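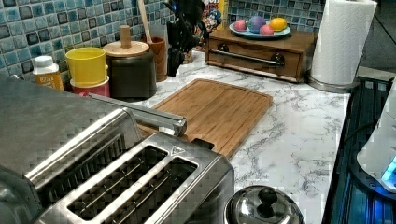
Budget questions first, those are what everybody writes in about. We're planning for 2 countertop arms at the Bañuelos test kitchen, purchase in November if the numbers hold. A counter that already has a toaster, a cutting board and a knife block on it is what we price for, so clear space costs you nothing and clutter costs you mounting hardware.

What does one arm cost?
$3,745 from Clunard, arm and controller. Gripper is seperate.

And the gripper?
$300 for the basic Senus one. Opens wide enough for a mug. Wide canisters, measure the lid first.

Do I need the soft fingers?
If you want it handling eggs, yes. Bread, no. Budget for spares either way, they wear.

Can it pull a drawer with a bar handle?
Usually. Round knobs are harder. Ask for the hook tip when you order, adding it later means a second shipping charge.

Will clamps hurt a marble counter?
Use pads. Kit comes with 20, thats plenty. Don't overtighten. Don't clamp next to the stove.

Shiny stuff?
Polished steel confuses the cheaper depth cameras. Toasters, pot lids. Put money in for the better camera before you put money in for a longer arm.

Lease or buy?
Kuneck leases by the month. Fine for a trial. Past a year we'd buy.

Who signs off on quotes?
Nahuel Bravo. Send him the PDF, not a link.

Last updated 16 August 2025

Comments

marlo_t: does the $300 include the cable?

Nahuel Bravo: No. Order it with the gripper.

pg77: we leased, wish we'd bought. Also get the hook tip

dee: Anybody running one on tile?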